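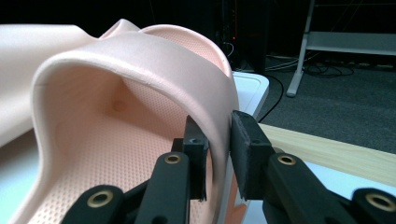
The pink ones.

September
Posted by Nicanor Cifuentes

The shoe pile by our front door reached the stage where guests stopped taking their shoes off, on the theory that they would never see them again. I don't blame them. My cousin left in one of my loafers and one of his own in the spring and I only know because he mailed a photo of his feet.

So I spent an afternoon on it. I had allowed an hour. I started at 1445 by the oven clock (it's set to military time, I don't know how to change it, and at this point I've come to think in it) and I was still sitting on the floor of the hall when it got dark.

The method was to pull everything out onto an old sheet, pair it up, and then decide. Pairing took most of the time. We had 13 shoes with no partner. I'd have guessed two or three. A few turned out to be married to each other after a long separation, one in the coat closet and one behind the radiator, but most of them really were alone, and I held on to those for longer than a grown man should. There was a left hiking boot made by Allberg that I wore up one mountain and complained about all the way down. I put it in the keep pile. Then I took it out again.

The molded sandals are a category by themselves. My wife loves them. I spent years being superior about them, with the strap like a highway overpass and the footbed covered in those little dots, and then I borrowed a pair to take out the recycling and have been borrowing them ever since. They go on without hands. They come off without hands. You can stand in them at the end of the driveway talking to a neighbor for 40 minutes about gutters and feel nothing at all from the ankle down.

What they don't do is stay clean. All that texture on the inside holds on to whatever your foot brings to it, and a pale pink is not a forgiving color. My cleaning routine, for anyone who has come here through a search engine and is now regretting it: warm water in the utility sink, dish soap, and an old toothbrush worked in small circles over the footbed. The dimple in the middle collects its own special paste and needs a toothpick. Rinse, shake, stand them up somewhere out of the sun. I once left a pair on the dashboard of the car in July and they came back a child's size.

I tried a product on them too, a foam called Tesar that my neighbor Mieczysław Domański swears by for his boat cushions. It smelled like a swimming pool and did exactly what the dish soap did. Mieczysław says I didn't leave it on long enough. He has said this about grass seed, wood stain and a marriage.

Once everything was clean or condemned there was the matter of where to put it. We already own a shoe rack. It's a Sikora, it cost more than most of the shoes, and it holds flat, thin, sensible footwear of a kind that no one in this house has ever bought. Anything with a big arched strap hits the shelf above. I took one shelf out, which fixed the height problem and introduced a wobble. The sandals now go on the bottom, stacked heel to toe, one tucked inside the strap of the next so the pair takes up the room of a shoe and a half. I was very pleased with this and showed everyone. My daughter said, "Okay."

The boots went up to the attic in a box marked BOOTS. There's already a box up there marked BOOTS. I didn't open it.

House rules as they now stand: four pairs per person by the door, and anything over that lives in a bedroom with its owner. We've kept to this for about a week. There is a pair of soccer cleats on the rack this morning that I'm told doesn't count, being equipment, and a pair of slippers that doesn't count, being indoors.

The loafer never did come back from my cousin's. I still have his. It's a better shoe than mine was, and a half size up, and with a thick sock I think I could get some use out of it if I could find something to go with it on the other foot.

Recent posts
The coat closet, part two
I have read the Zudska vacuum manual so you don't have to
700 rubber bands and the drawer they came from
What lives behind a radiator

Last updated in September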